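The Compartment and the Case: Storage Returns to the Workroom

A renewed interest in modest storage has been evident in Australian workrooms for several years. Where earlier guides favoured large cabinets and closed cupboards, current practice gives greater weight to the small container that sits on the working surface itself. The divided bin, long familiar in school craft rooms and hardware shops, has become the centre of this approach.

Kinora, a workplace design practice in Geelong, reviewed its recommendations for shared benches in November. Its revised guidance recognises that people seldom return an item to a place that requires a lid to be lifted or a drawer to be opened. An open bin with a small number of divisions asks less of the user, and its contents may be checked at a glance. The practice now advises that each bench carry one such bin, positioned towards the back, where it leaves the nearer surface clear for work.

Colour is treated as a practical matter. Blocks, offcuts and other small parts are sorted by colour before they are sorted by size, as colour can be recognised from a standing position. The bin may be of a strong single shade, which helps it to stand apart from a pale benchtop or a patterned wall.

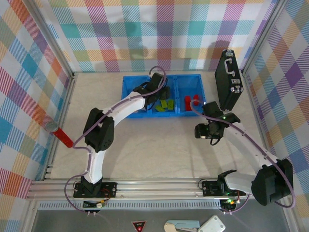 Kevin Sheehan takes a more cautious view of sorting by colour. In his experience, the system serves well until a second person begins to use the bench, at which point the green pieces and the yellow pieces are apt to be regarded as one group by one user and as two by the other. He would prefer that every division be given a written label, and that one division be reserved for whatever does not belong in the rest.

His reservation is shared by a number of Kinora's clients. At Gebru, a community workshop with 70 members, labels were added to the bins after the first month. The workshop has since adopted a rule that no bin is to have more than four divisions, having found that smaller spaces attracted items that were never removed.

Larger and less regular objects call for different treatment. A hard case with latches is best stored upright on its edge, with the handle uppermost, so that it occupies little of the surface and can be lifted away in one movement. Tubes present a greater difficulty. They roll when laid flat and are easily knocked when stood on end, and many users simply lean them against a wall. Kinora accepts this arrangement for short periods but recommends a bracket or a weighted stand where a tube is to remain in place.

Costs remain low. Gebru fitted out its main room for $354, a sum that covered bins, labels and two wall brackets. A periodic clearing of the bench, for which the workshop sets aside up to 25 minutes each week, has been retained as part of the members' ordinary duties.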